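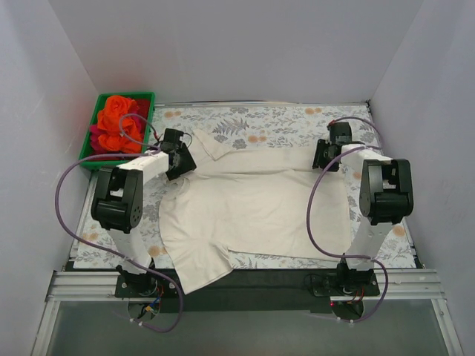 Catrin Gethin wrote:
> Will the folding bench mean fewer hours for the Vaughan shift? Two people have asked me and I had no answer to give them.

Catrin,

No change to hours before the end of June. After that the plan is for the arms to take plain shirts only. Anything with pleats, and all the repairs, stays with the hand tables.

What does change is the job. Someone on each shift will have to lay shirts out for the arms, check the folds and redo the bad ones. It's slower than folding by hand at present and it's dull, so I've asked for people to swap every 2 hours. Gwenllian would like it to count as machine work for pay. I agree with her, but Howard hasn't signed it off.

Training takes 7 shifts, paid at the normal rate. Names to me please, or put them on the sheet by the Peltiswood press.

If anyone has been told something different about hours, I'd like to know who told them.

Aled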